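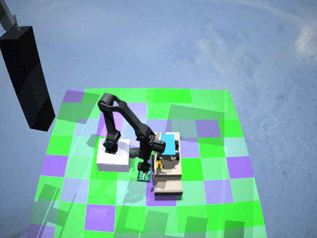

Usteck plans and installs robot work cells for small and mid-size manufacturers, and trains the people who will work beside them. Each project begins in simulation, before any equipment is ordered. A typical layout model holds an arm on a pedestal, a stepped platform to its right, and a pickup point on the floor within reach of the gripper. The model is kept plain on purpose. Distances, reach and clearances have to be correct; surface finish does not. In a layout like this one, the first thing reviewed is the gap between the gripper in its straight-down position and the side of the platform, along with the path of the wrist when the arm lifts. Operators from the customer's plant attend that review and can ask for the layout to be changed.

Search this site Enter keyword Go

What we do

Our work covers cell layout, arm programming, fixture design, commissioning and operator training. We do not build arms. We select them from existing manufacturers according to payload, reach and the service support available near the plant. Most of our cells handle short, repetitive transfers: picking a part from a pad or tray, placing it in a fixture, removing it after the process step and setting it down for inspection.

The company was started by Sushil Kushwaha and Hugo Vasseur, who had worked together in plant maintenance at Prolmont. Their first cell was installed there, on a line that packed valve bodies. It is still in service, with its second controller and third set of gripper fingers.

What changes for the people on the line

A work cell removes some tasks and adds others. Before a project is approved, we write a task list for each affected position, as it stands and as it will stand after installation. The list is given to the plant manager and to the operators at the same time. Gadisa Gebretsadik, who runs our operator program, prepares it on site over several shifts, including at least one night shift.

At the Ivatton plant, loading parts by hand took up most of a shift for the operators on the press line. One operator handled 900 parts in that time. After the cell went in, the same operators took over tray preparation, first-piece measurement, fault recovery and gripper changes. Lifting went down. Time spent reading screens and making decisions went up, and several operators reported that the first weeks were more tiring than the old work. We now schedule shorter rotations during startup and keep one of our technicians on the floor until the operators can clear the common faults without help.

Some positions do change grade. Where an operator takes on fault recovery and minor program edits, we recommend in writing that the plant review the job classification. The decision belongs to the plant. The recommendation is part of the project file, and the operators receive a copy.

Training

The basic operator course runs 20 hours. It is taught in two parts, the first on the simulated cell and the second on the installed one. Trainees practice jogging the arm, stopping it, recovering from a dropped part and restarting the cycle from a safe position. Faults are introduced in the simulation first — a missing part, a part lying at the wrong angle, a blocked approach — and repeated later on the real equipment at reduced speed.

Quentin Pons teaches the maintenance course, which adds cabling, brake checks, backup and restore, and replacement of gripper fingers. Plants are asked to send two people per shift. A plant with only one trained person on a shift tends to call us at night, and the cell stands idle until we answer.

As of 8/30/21, 501 operators and technicians have completed one of the two courses.

How a project runs

The survey comes first, followed by the layout model, the operator review, ordering, assembly at our shop, a factory test and installation. The operator review often sends the model back. On the Lacroix project the platform height was changed twice after operators pointed out that trays would have to be lifted over the guard rail to reload it. Benoît Texier, who leads layout work, keeps every rejected version on file — they are useful when a plant asks for the same thing again.

Support contracts cover remote diagnosis, an annual inspection and one refresher session in March for staff who joined during the year.

Related pages
Operator course outline
Maintenance course outline
Task list template for line positions
Ivatton press line: project notes
Open positions at Usteck

Contact Usteck | Terms of use | Privacy | © Usteck. All rights reserved. | Back to top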